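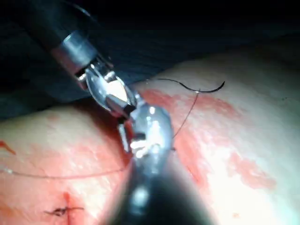 Looking after the needle drivers on the Voicu bench
Speaker notes, Eustaquio Ponce, Naltton workshop, 14 minutes plus questions

Start with the set-up. Suturing bench at Cullavby, 2 instruments, one pale tissue-like pad, curved thread path. Most of our faults show up at the jaws, so the talk stays there.

Slide 2. Daily check. Jaws open and close through full travel. Look at the pivots and hinge pins under the lamp. Dried stain gets into the slots and the grip goes sticky. Brush, rinse, blow dry. No oil on the jaw faces.

Slide 3. Tip-to-tip work. Handing over a needle brings the metal heads very close. Re-home both arms after any knock, then run the slow approach at 35 per cent speed before anyone loads a needle.

Slide 4. Cable tension. We swap the drive cables at 900 cycles. Morkum's log sheet has a column for it, please fill it in. (Pass the worn cable round.)

Slide 5. Pads. Change the pad when the old stitches crowd the new cut. Centre it on the tray and clamp both sides.

Ask who has had a jaw stick closed. Leave time for the wrist calibration question, it always comes up.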